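4. What We Bought, What We Nearly Bought, and What It Cost Us in Space

I'll say up front that our lab had never bought a humanoid before. We'd bought grippers, we'd bought one very sad mobile base, and we had a pretty good feel for what a quote from Schouten looks like once shipping gets added. So when Yara Smadi and I sat down to plan the equipment for the table study, we figured the robot would be the hard line in the budget and everything else would be pocket change. We were wrong about the second part, and most of this section is about that.

4.1 The robot and its hands

We had two quotes on the table by the end of the first month. Grulovik wanted to sell us the whole thing as a package (arms, hands, cameras, a service plan with a very cheerful brochure). Levero would sell us the upper body alone and let us pick the hands ourselves. I liked the package because I'm lazy about wiring. Yara liked the split order because hands wear out sooner than arms do, and she'd rather replace a hand on a normal purchase order than open up a capital request all over again. She won, and I'm glad she did!

What we should have asked for sooner was the forearm drawing. Both sales sheets gave the reach out to the fingertips and the payload at full stretch, which is lovely if you're working out in the open. Our tasks are at a table, and some of them go under and around the edge of one. For that kind of work the number you want is how thick the forearm is just behind the wrist, and how far back that thickness goes. Neither sheet had it. Levero sent a drawing when we asked. Grulovik sent us the brochure again.

4.2 The tables

We'd put tables down as "furniture, existing" in the plan, meaning we'd borrow whatever the department had lying around. Yara talked me out of that one too. If another lab is ever going to repeat the study, they need to be able to buy the same table, so we ordered 2 matching pedestal tables from Nellness at 766 dollars for the pair, delivery included. They have a chrome pole that meets the top at a round flange, and the gray felt on the underside was the main reason we picked that model. A soft surface felt like cheap insurance for the finger joints.

I'd pay for that felt again. It's the kind of thing that looks silly on an equipment list (our business office did write back to ask why a robotics project was choosing tables by their bottoms) but compare it with the price of a single finger and the argument is over pretty fast.

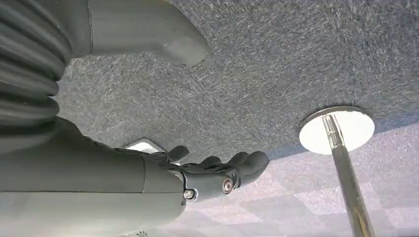

Figure 4. Hand, forearm and table underside, as seen by the small camera on the arm.

The flange was the part I'd left out of my sketches. I had drawn the pole as a plain line going up into the top, so all my clearance math was done against the pole and none of it against the wider disc it bolts to. Redoing it took an afternoon and changed nothing in the order, but it could have. If you're shopping for tables along with a robot, get the drawing of the underside from the furniture people before you sign anything with the robot people. They'll think you're strange and they'll send it anyway.

4.3 Spares and the money we held back

We set aside 20 percent of the hardware budget for spares and didn't assign it to anything. Reviewers of the original proposal hated this, and I get it, since a big blank line looks like padding. Our answer was to attach a list of 37 small parts we might need, with prices, and promise to spend the reserve only from that list. It covered wrist screws, joint covers, cables, a replacement bellows for the arm, and a lot of dull little brackets. That made everyone happier, us included.

The final order went in on March 3, 2021. If I were doing it over, I'd split the reserve in half, with one part for the hands and one for everything else, so that nobody has to argue over whether a camera cable is worth more than a fingertip. I'd also put the wrist cameras on their own line. We had them folded in with the arms, and when the arm price moved during negotiation we couldn't tell Yara's office which piece had moved.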